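27/11/2018, edit room notebook

Feltholm cut, reel 3. Grenmont say the delay is the certificate. I don't buy it. The October date slipped before the board had seen a foot of the picture, and the press note blaming "clearances" went out while we were still swapping the storm sequence in and out. If the board wanted changes I'd expect a list. Asked for the list twice. Got a new poster.

Ran the reel again this morning at full level. The harbor argument is still too long. The distributor's note says to lose 70 seconds, and I can find 56 without touching the father's close-up. Past that you start hearing the joins. Tried starting on the door slam instead of the walk up – faster, but now she seems to arrive from nowhere. Left both versions in the bin, marked A and B. Please don't rename them.

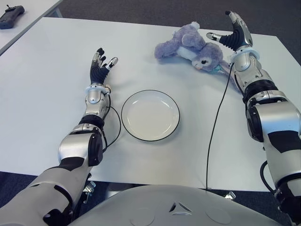

Music: the temp track is doing far too much work. Everyone upstairs loves the ending and I suspect what they love is somebody else's score. Muted it and watched alone. The last shot holds up, the two before it don't. Would like the composer to see it silent first, though I'm told there's no time for that. There was time for the poster.

Test screening at the Cisneros. They're quoting 400 seats as if they'd all be filled, and with free tickets I suppose they might be. Not sure what we learn from people who came in out of the rain. The Skellemska screening gave us glowing cards and then the film they were glowing about sank in a week. I'd take a smaller room and a straight question about the middle act.

To do: relay dialogue on the ferry scene, hiss on the left channel again. Check the subtitles against the new cut, the old file drifts after the wedding. Send version B up without saying which one it is.

Still no list from the board at six.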